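The Last Turn at Nidby

The campaign had been running for 24 nights when the siege of Nidby came down to two players. Everyone else in the league had lost their towns by August and dropped out.

She played Sternau, a river country with good walls and no money. He played Flundunholm, which had ships and grain and very little else. They had never met. Turns were due every 48 hours, and they sent them with a line or two of chat attached, mostly about the weather.

On the eighth turn of the siege he moved his fleet out of the bay. She looked at the map for a long time. It was a trap or it was a mistake, and he didn't make many mistakes.
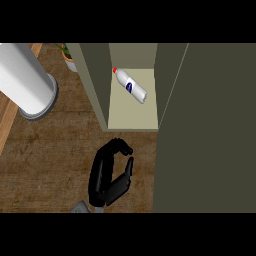
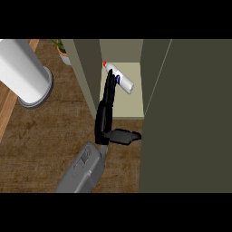 She wrote out both sets of orders on the back of an envelope. In the first, the garrison stayed behind the gate and ate what was left in the stores – roughly a week of bread. In the second, it marched for the coast at night.

She sent the second. Then she washed the dishes and went to bed.

The results were posted before breakfast. Her column had reached the shore and found the camp struck and the fires out. Nidby was hers, and so was the bay. Under the map he had left his usual line.

"Moving to a place with no phone," it said. "Didn't want to leave you sitting in there."

She read it twice – then opened the order sheet for the next turn, typed "hold," and sent it in.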